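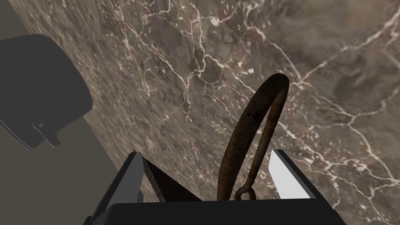 Polberg is a simulation package for training and testing grasp policies from a wrist-mounted view. Each episode draws its surfaces, handle shapes and finishes from separate pools, so a policy can be scored on one change at a time. A curved handle with a rusty finish, placed between the two fingers over veined marble, is a typical hard case: rough metal, uneven color, and a busy background showing through the opening of the handle. Policies trained on plain surfaces tend to close too early here.

The package was written by Min-kyu Son and Waldemar Stępień for their work on texture transfer. Their method, Brarna, trains on paired episodes with the same geometry and different materials, and penalizes any difference in the predicted finger motion.

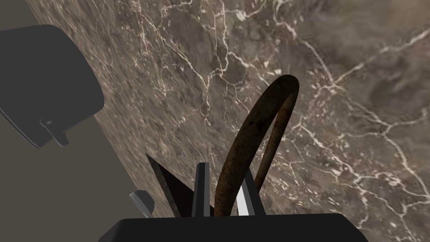
In the reference test, 200 handle episodes were held out. The baseline completed fewer of them when the surface texture was swapped, while Brarna held its rate. Neither method improved on handles thinner than those in the training pool. Most remaining failures were off-center closures on one leg of the handle.

Contents of the current release (February):
Episodes: 1525
Surface materials: 400
Object finishes: 800
Gripper: parallel, two fingers
Views: wrist, with matching joint states
Export: Tuter log format 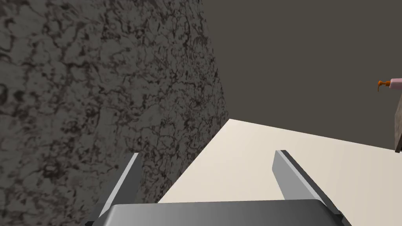

Approach segments are stored separately from grasp segments and may be loaded alone. Contact labels are included for grasp segments only. Material seeds are written to the log header and must be kept if runs are to be compared.

Lab and site licenses are available from Pereyra. Upgrades from the previous release require a new license key.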